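Search this book Go

Chapter 7
Bringing the Arm Home

By the end of Chapter 6 you had an arm that moved on the bench. It held its position, answered the stop button, and opened and closed its fingers on command. In this chapter you will mount it in a kitchen and teach it to pick up and put down ordinary tableware.

The build follows one made by Aisling Egan and Enda Duggan in a shared workshop in Betton, then moved to Egan's house in Esstead. They chose the kitchen for a practical reason. A workshop bench can be cleared before every test, but a counter has jars, cups and plates on it all day, and the arm has to reach past them.

We use cookies to remember your place in the text. Accept Manage settings

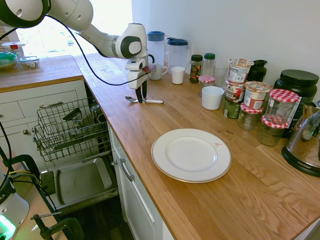

Start with flatware. A spoon looks easy and gives more trouble than a cup. It lies low, so the fingertips must come down almost to the counter before they close. If the height setting is off by even 4 millimeters, the fingers either miss the handle or press into the wood. Egan's first log sheet lists 300 attempts with one spoon, and most of the failures were height errors – the sideways position was usually fine.

The mount comes before any of this. Clamp the base so that it cannot rock when the arm is stretched out. Leave slack in the cable for the full reach, then move the arm slowly by hand through every position you plan to use and watch where the cable goes. Appliance doors and drawer handles are common places for it to catch.

You will need:

The finished arm from Chapter 6
Two bench clamps with padded jaws
A steel ruler
One spoon and one dinner plate
The log sheet from Appendix B

Section 7.1 covers the mount. Section 7.2 sets the counter height in software. Section 7.3 deals with grip force – too little drops the spoon, too much bends a thin handle. Malachy Rafferty's notes on finger pads are reprinted at the end of the chapter.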